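How to Clean a Silicone Phone Case

I wash my coffee mug every day, and for a long stretch I washed my phone case never. Then I set it down next to a slice of toast at a diner in Valatmont and had a moment of clarity. If you've had a similar moment, it takes ten minutes plus drying.

What you need: dish soap, warm water, a soft toothbrush you have formally retired, baking soda, and a towel.

1. Take the phone out. I include this step from experience.

2. Put a few drops of soap in a bowl of warm water. Warm, as in a bath you'd get into. Boiling water can warp cheap silicone, and then you own a coaster.

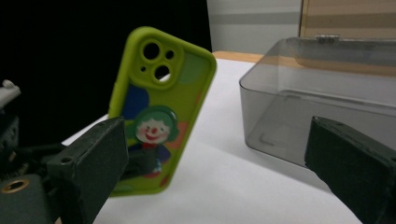

3. Soak it for five minutes. Go look at something else. The water may turn a color you'd prefer not to discuss.

4. Scrub with the toothbrush, inside and out. Pocket lint collects in corners and around any opening, so spend most of your effort there.

5. For stains, mix baking soda with a little water until it looks like toothpaste, rub it on gently, wait, rinse. Blue jean dye mostly laughs at this. You can repeat it once before accepting your fate.
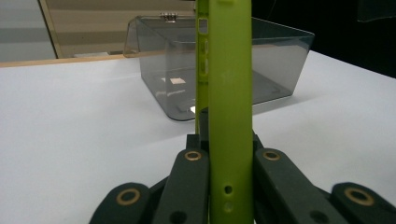

6. Rinse well. Leftover soap makes silicone feel sticky, which is how you got here.

7. Pat it with the towel and leave it on a rack for an hour or so. Skip the hair dryer.

Skip bleach and nail polish remover too. Once a month is plenty. I do mine on Sunday nights, on the Sundays I remember.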